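Starndale parts room moves to Wavar Street, sorting nearly done

11 August 2026

Quick one before the weekend rush. The Starndale parts room is moving out of the old Bahrami building and into the ground floor unit on Wavar Street, next to the bike shop. Doors open at the new place as soon as the last shelves are up. Drop-offs are already being taken at the side door, mornings only.

If you have never been: it's the place where people bring the guts of dead appliances and take home the bits they need. Capacitors, breakers, switches, relays, fuses, knobs, motor brushes, plugs, a whole lot of screws. No membership. You pay by the part, coins mostly.

The lease on the Bahrami building ran out in March and was extended month by month while the owners made up their minds about the roof. They made up their minds. Roof is coming off, everybody underneath it has to go.

"We had 15 years of stuff in there and I thought I knew where all of it was," said Laine Sproģis, who runs the room. "I did not know where all of it was."

So the move has turned into a sort. Nothing gets carried over to Wavar Street in the box it was in before. Everything goes across a table first, gets looked at, gets a home or gets thrown out. Shoe boxes, cookie tins, ice cream tubs, one suitcase. The suitcase was all doorbell transformers.

Sproģis says some 130 boxes have been opened so far. A few had labels. A few of the labels were even right.

The big problem is capacitors. Everyone who has ever fixed a radio or a washing machine in this town has left a coffee can of capacitors to the parts room, and most of them came mixed. Sizes, voltages, ages, all in together. Electrolytics are the worst of it because they don't keep forever and old ones can't be sold on without a check. The plan now is one tray per kind, sleeve read before it goes in, anything bulging or leaking straight to the hazardous tub. Values that come up a lot get their own drawer at Wavar Street. The odd ones share.

"You read the sleeve, you put it down, you read the next one," said Uldis Venckus, who used to repair amplifiers for a living and has been doing most of the capacitor table. "It is not exciting. I like it a lot."
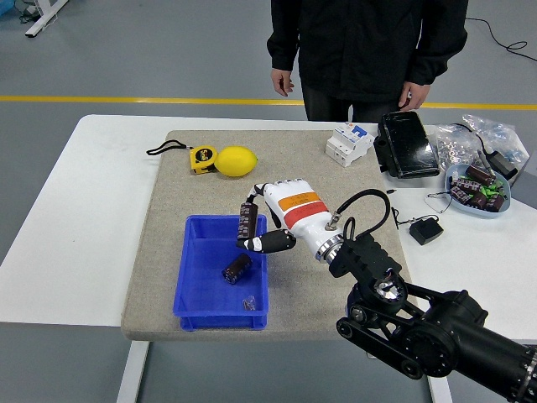

Breakers are going faster. Miniature breakers mostly, pulled from panels when houses got rewired. Those will sit on an open rack by the front counter where people can pick them up and look at the markings. Sproģis wants it known that used breakers are sold for bench use and for display boards and teaching, not for going back into a house. There will be a sign. There was a sign at the old place too but it was behind the door.

Switches and relays are done. Fuses are done apart from the glass ones. Knobs are not done and may never be done, according to Eglė Baranauskienė, who has them spread over two tables and asked for people to please stop bringing more until September at least.

Hours at the tables are long so people bring what they need. Tape measures, because the new shelving has to be cut to fit and the unit has no two walls the same length. Reading glasses. Lemons for the tea, the room runs on tea with lemon. Somebody always leaves one on a bench among the parts and it gets found again when the tea's gone cold.

The shelving is a story of it's own. The new unit was a carpet store and the walls bow out in the middle, so the old racks stand away from them at one end and scrape at the other. Narayanan Venkataraman, who is doing the carpentry, measured the long wall three times and got three answers. Floor slopes as well. He has been cutting wedges.

"I'd like to finish before people start putting things on them," he said. That did not happen. Two shelves were full of extension cords by lunch.

What's different at the new place:

More room at the counter. The old one fit a single customer and a dog. The new counter runs most of the width of the unit, with a test bench at the far end where you can plug in a meter and check a part before you pay for it. Bring your own meter if you are picky. There's a house one, the leads are a bit tired.

Drawers with numbers on them. Sproģis is writing up a list, on paper for now, that says which drawer holds what. A copy will hang by the till. An online version is planned but don't wait for it.

A ramp at the side door. The Bahrami building had four steps and no rail and that was a complaint going back to the very start.

Heat. The old place had one radiator and it was in the hallway.

What's the same: prices. Small parts stay in the penny bins, bigger ones are marked with tape. Sproģis said she looked at raising them to cover the rent, which is higher on Wavar Street by 60 dollars a month, and decided to leave it a year and see. Scrap copper money should cover most of the gap. The cords alone make a fair pile once the plugs come off.

Not everybody is happy with the sort. Some of the regulars liked the boxes. You went in for one thing and you dug and you came out with five others. Dzintra Kazlauskienė has been coming in since the room opened, she builds lamps out of whatever turns up, and she isn't sure about numbered drawers.

"If I have to know what I want before I come in, I'll never come in," she said.

There's been a compromise. One long bin by the window will stay unsorted on purpose, topped up from the new drop-offs, and diggers can dig. Kazlauskienė has asked for it to be deep.

Wasel, the hardware wholesaler out on the ring road, is giving the room a stack of plastic trays and used drawer cabinets from its own refit. The cabinets need their runners cleaned and a few are missing handles. If you have small brass or steel handles lying around with screw holes set three inches apart, Venkataraman would like to hear from you. Otherwise it's going to be loops of wire, he says, and he means it.

What they still want:

Small lidded jars, clean, labels off. Baby food size is best. Masking tape. A working desk lamp with a clamp. Carbon zinc batteries are NOT wanted, nor car batteries, nor anything with the word mercury on it. Those go to the county drop-off as before. Same for microwaves. People keep leaving microwaves at the side door at night and they can't be taken, please take them to the county.

Also wanted, printed data books. Old catalogs with part numbers. The room had a good set and half of it got damp over the winter. Pages stuck together. Venckus has been peeling them apart with a butter knife and got the transistor section back, mostly, but the relay pages are gone. He would trade for a set. He has plenty to trade.

Anybody who left things on hold at the old building should come claim them. The hold shelf has radios, two toasters, a sewing machine motor and a box marked only "Greg", and it won't be moved unless somebody speaks up. Names on the list by the door got a call already. If you didn't get a call you may have moved or changed your number.

Parking on Wavar Street is metered until six. The lot behind the bike shop is for the bike shop. There was a bit of shouting over that already on the first day of hauling and Sproģis has apologized with cake. Loading at the side door is fine for ten minutes with your flashers on.

The Saturday-style fix table, where you can bring a broken thing and have someone look at it with you, is on pause until the test bench is wired. The electrician is booked. After that it starts up again at the same hours as before. First in line will be the ones who had a slot when the old building closed, then walk-ins. Bring the thing, the cord that goes with it, and any screws that have already come out of it, in a bag. Vacuum cleaners should be emptied first. This has been said many times.

The old room on Bahrami closes for good when the last load is out. There is one more load, maybe two. Anyone with a van and a free hour can leave a name at the side door, and there is a hand truck with one good wheel. The safe isn't coming. It has no key and weighs more than 100 bricks, by Venckus's guess, and the owners have agreed to let the roofers worry about it.

Drop-offs: side door, Wavar Street, mornings from nine to noon. Knock loud, the kettle is at the back and its noisy. Questions can go in the letter slot on paper. The phone moves over when the line does.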